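Cell 3, Trodholm line — re-inspection after bottle drop
Sheet filled in by M. Drummond, July. Counter-check by H. Schouten.
Task program: Flamen rack load/unload, glass.

Reason for inspection: the right arm released a bottle during a rack unload at 14:20. The bottle fell from low height onto the tabletop and chipped at the mouth. No injury. The arm did not fault and carried on to the next pick until the operator pressed stop. Cell was locked out until 15:05.

Marks used: OK, OBS (observation, may run), FAIL (may not run until closed).

## A. Before power

- [x] **A1. Main isolator off and tagged.** OK.
- [x] **A2. Broken glass cleared from the bench and the floor.** OK. Bench brushed and vacuumed, gloves and glasses worn. Chipped bottle bagged and kept for the report.
- [x] **A3. Arm base mounts tight, left and right.** OK. Torque marks line up on both sides.
- [x] **A4. Link screws, all visible heads.** OK on left. On right, one screw at the elbow end turned slightly under the driver. Retightened and marked. OBS.
- [ ] **A5. Gripper fingers free of wear, oil and glass dust.** FAIL on right. The contact face of one finger is polished smooth. The left pair is within limits.
- [x] **A6. Corner posts and side panels secure.** OK.

## B. Cables

- [x] **B1. Connectors seated at both wrists.** OK. Pull test by hand, no movement.
- [x] **B2. Cable slack through full wrist travel.** OBS, right side. With the wrist rolled to its limit the cable draws tight over the joint cover before the move ends. It did not pull out. Route to be changed so that the slack sits above the elbow.
- [x] **B3. No chafing where cables pass over metal edges.** OK, left and right. Check again at next service. Drummond would like an edge guard on the left; Schouten does not think it is needed yet.
- [x] **B4. Circuit boards at the bases clean, wires not pinched.** OK.

## C. Slow run, 9 cycles

Run at reduced speed with glass in the rack, operator at the stop button, second person outside the panels. The rightmost A5 finger was swapped for a spare before the run. The worn finger is with stores.

- [x] **C1. Both arms home without contact.** OK.
- [x] **C2. Right gripper approaches the bottle neck square to its axis.** OBS. Approach is a little high on the second position. See comment below.
- [x] **C3. Left gripper stays clear of the rack while right gripper is closed.** OK.
- [ ] **C4. Loss of grip stops the cell.** FAIL. Tested with a plastic dummy, pulled from the closed gripper with a rod. The controller logged the change in finger position and took no action.
- [x] **C5. Stop button halts both arms.** OK, tested from both ends of the bench.
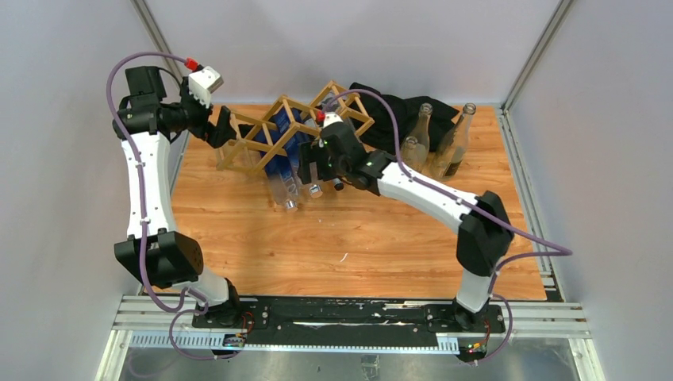
*Both arms at the lattice rack, right gripper over the bottle necks. Three bottles upright at back right.*

Comment on C2: the rack is light and has no fixed seat on the tabletop. If it shifts, every taught position shifts with it. The program does not check for this. Two locating blocks would remove the problem — request sent to Verbruggen for a quote.

Comment on C4: this is the main finding. The grip-loss check exists in the Sornum controller but was switched off in the Flamen task file, most likely during tuning, when thin necks gave false trips. There is no entry in the change log. The threshold is to be set again using the actual bottles and the check turned on before any glass is run at full speed.

## D. Work area

- [x] **D1. Finished bottles set outside the arm paths.** OBS. Back right is close to the right arm when it retracts. Mark a keep-out line on the tabletop.
- [x] **D2. Loose items.** OBS. Cloth at the back to be fixed down or taken out. Small specks on the wood toward the front, to be wiped before each run and checked for glass.
- [x] **D3. Cycle counter read.** 2,000 since last finger change. Finger change interval is not written down anywhere for glass work.

## Result

Cell is **not released** for glass. It may run with plastic dummies at reduced speed.

To close: A5 (matched finger pair fitted, not a single spare), C4 (check turned on, 12 pull tests in a row with a stop each time). Schouten to witness C4.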